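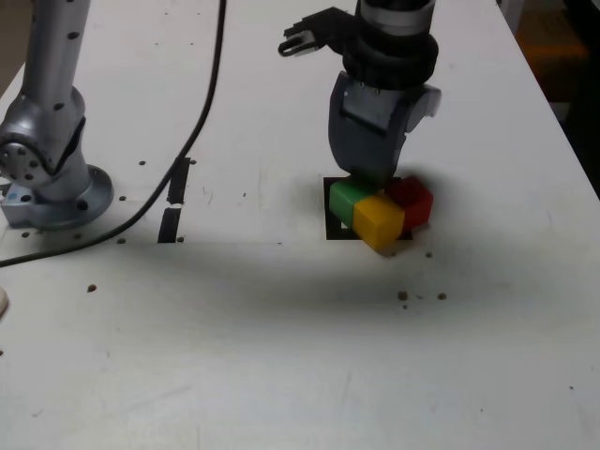
Arm and gripper over three coloured cubes on a white table

Sketilcombe airport: two seperate bookings, 72 minutes, do I have to go out and back in?

windowseat_pls
Posted in Airports and Connections

Quick one, flying in February. Coming into Sketilcombe on Clastau, then going on with Skelomus. Two bookings, not one, bought them weeks apart because the fare dropped and I got greedy. 72 minutes between landing and the second take-off, on paper.

Both say main terminal. But the second one says gate 23 and I've been told that's in the new pier, past the building works. Map on the airport site still shows the old layout, no new pier at all, very helpful.

So:

Can I stay airside or do I have to come out and go through security again? Both flights are domestic so no passports.

Is the walk to the new pier as long as people say?

I've got one hold bag. Could cram it all into a cabin bag if that makes the difference but Skelomus only allow 7 kg and my boots are heavy.

Also if I miss the second one am I just stuffed? Phoned Skelomus, on hold for ages then it cut off. Clastau said ask Skelomus.

Thanks in advance, typing this on my lunch.

3 replies

trolleydash
Regular

Did nearly this exact thing last autumn so can answer most of it.

Airside: yes you can stay airside IF you have no hold bag. Off the plane, up the ramp, follow the purple signs for connections. Domestic to domestic there's no second security, you come out by the big coffee place and you're in the same departures hall as everyone else. Have your boarding pass on your phone already, there's a scanner on the connections door and no desk to print one on that side. I had mine as a screenshot, worked fine.

With a hold bag: no. Separate bookings, so Clastau will only tag it to Sketilcombe. You wait at the belt, walk out through arrivals, up the lift, queue at the Skelomus desk, drop it, security, then the walk. Bag drop shuts 40 mins before departure and they do mean it. So of your 72 you've got just over half an hour to get off, get the bag and get to the desk. I wouldn't. Belt was slow when I was there, lots of people stood about staring at the flap.

Walk to the new pier: long but not awful. From the coffee place to the gates it was about 7 minutes for me at a normal pace, and one of the moving walkways was switched off. There's a boarded corridor in the middle where the works are, looks like you've gone wrong, you haven't, keep going. Toilets before the corridor are better than the ones after it. Water fountain is after it. Seats with plugs are all down the far end.

Wear the boots on the plane! Problem solved. Hot feet but there you go. Coat pockets for the charger and so on, they weighed my bag and never looked at the coat.

Edit: gates get changed a lot, dont treat 23 as gospel. Check the screens when you come off. 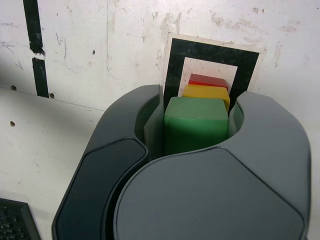 If you miss the second flight

marmalade_and_delays
Member

Answering the last bit as trolleydash has done the rest.

Yes, on two bookings you are on your own I'm afraid. Clastau's job is to get you to Sketilcombe, they don't care what you do after. Skelomus will mark you as a no-show. And watch this, if you've booked a return with Skelomus on the same booking, a no-show going out can cancel the way back as well. Read the conditions on yours, mine was buried near the end.

Things worth doing, in a rush:

Look at changing to the later Skelomus. There was an early evening one on that route in the winter timetable when I looked, might of changed. Change fee was less than a new ticket by miles. Do it online, not by phone, the phone charges more.

Insurance. Most basic policies don't cover missed connections on separate tickets. Mine is through Ruiz-Ortega, it does, but only as an add-on, and only if you left a minimum gap between flights. Ask what the gap is before paying. 72 may well be under it.

If you do stick with it, sit near the front on the first leg and get the app notifications on for both. If the first is running late before you've even boarded, ring Skelomus THEN, while you're still a passenger who is going to be late and not one who was.

Personally I'd move to the later one, have a sandwich and be calm.

bletherskite72
New member

you'll be fine, ive done it in 40. just run. cabin bag only tho

windowseat_pls
Original poster

Cheers all. Going cabin bag only, boots on feet. Have emailed Ruiz-Ortega re the gap thing, will post when they reply. Didn't know about the return getting cancelled, just checked and mine IS one booking with the return so may pay for the later flight after all. Evening one still showing.

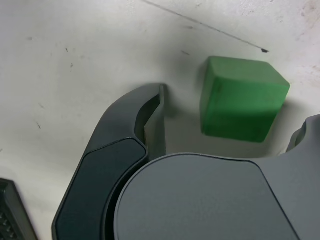

Green cube on an off-white surface

Thread marked as solved. New replies are still open.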